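Resoling, or how I spent a whole September on one pair of boots

So I finally got the boots back! If you've been reading for a while you'll remember I was whining about them all summer, and a few of you wrote to ask whether I'd caved and bought new ones. I had not caved. I came very close one Wednesday night with a full shopping cart and a glass of wine, but I closed the laptop and went to bed.

Quick recap for anyone new. They're brown leather walking boots from Lappalainen, and I bought them the year I moved to Traltlow, back when I thought I was going to be a person who hikes every weekend. I was not that person for the first two years. Then I got a little bit obsessed, and by last spring I'd worn the heels down so far on the outside edge that I was walking like a sailor. My left knee started complaining on the downhills. I bought insoles, I bought different insoles, I did the stretches with the rubber band — and all that time it was the boots.

I do keep a log (don't laugh, it's a spreadsheet, I like spreadsheets) and according to the log they had 2406 miles on them when I gave up. That includes dog walks and going to the grocery store, so it isn't as heroic as it sounds. Still, I think that's a pretty good run for the original soles. 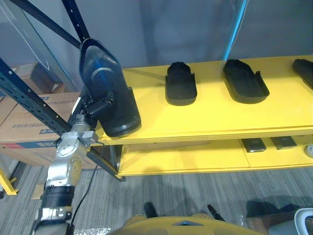
Anyway, getting someone to resole them was harder than I expected. The repair place by the bus station will do heels and dress shoes, and the man at the counter was perfectly nice about it, but he took one look at the stitching and slid them right back to me. The second place wanted to glue a new sole over the old one. I don't know much about shoes but I know I don't want that. The third place had closed and turned into a place that sells bubble tea (I got the taro, it was fine).

In the end I mailed them to a workshop called Kedero, up in Steltument, which a reader suggested in the comments on my rainy ridge post. Thank you, reader! You fill out a form, you trace your feet on a piece of paper, you answer a bunch of questions about how you walk, and you put the whole thing in a box. Postage was 20 dollars each way and I used the box the air fryer came in, with way too much newspaper.

The foot tracing was the part I got wrong. I did it sitting down the first time, and they emailed to say please do it again standing up, with my weight on both feet, in the socks I hike in. So there I am in the kitchen in wool socks in the middle of a heat wave, trying to draw around my own foot without falling over. My right foot is bigger than my left one by a noticeable amount! I had no idea. I've been buying the same size on both sides my whole life, obviously, like everybody, and I guess my right little toe has just been putting up with it.

They also asked whether the boots pinched anywhere, and I wrote a whole paragraph about that toe. If you ever do this, write the paragraph. They said they'd put the boots on a last and stretch that spot a bit before the new soles went on, and they didn't charge extra for it. A last is the foot-shaped form that a shoe gets built around, in case you've never run into the word. I hadn't. I spent an entire evening reading about them and now I can't shut up about it, ask anyone who's had dinner with me lately. Toe shapes, heel widths, how much "spring" is in the toe, it goes on forever. Two boots in the same size can fit completely differently and it's mostly down to the last they were made on. That explains so much about my twenties.

Then came the wait. They quoted me three weeks and it was closer to five, and I had to get through it in my old running shoes, which have a hole over the big toe. I did the lake loop in them twice and the quarry trail once. I don't recommend the quarry trail in running shoes. It's all loose gravel on the last stretch, and I came down it sideways, holding on to shrubs.
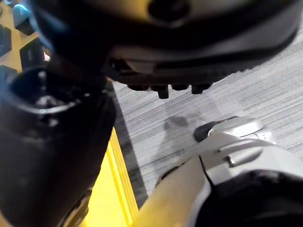 Four little rubber studs in a row, close up.

When the box finally showed up I let it sit on the table for a good ten minutes while I made coffee, just to enjoy it. And they looked great! Not new, I didn't want new. The scuffs are still there, and so is the pale patch from when I stood too close to the campfire. But the soles are thick and square at the edges again, and I'm standing up straight for the first time in ages.

I went with a softer rubber than the original. The workshop offered three kinds and I dithered over it for days. The hard one lasts longest but it's slippery on wet rock, and most of what I walk on from here until spring is wet rock. The soft one grips better and wears down quicker. I also said yes to a deeper tread, which means I now carry half the trail home with me and deposit it in the hallway. I'm getting a boot brush.

Cost, for those of you who always ask about cost: 33 dollars for the stretching and the new laces and the conditioning put together, plus the soles themselves, which varies with what you pick so go look at their price list. It was still well under what a new pair would have been.

I've done four walks in them so far. The first was stiff, the second was stiff in a different place, and on the third I forgot I was wearing them until I stopped for a sandwich. Yesterday I took them up the back side of the hill behind the reservoir, 560 feet of climbing, nothing major, but it's steep and it was muddy and I didn't slip once. The knee was quiet too. I'm not declaring victory on the knee yet.

Next up is the waxing question, and I know you all have opinions. I used the tin stuff last winter and it made the leather go really dark. Does it lighten up again or is that just the color now? Tell me in the comments, and please tell me what you use on the seams, mine are drinking it.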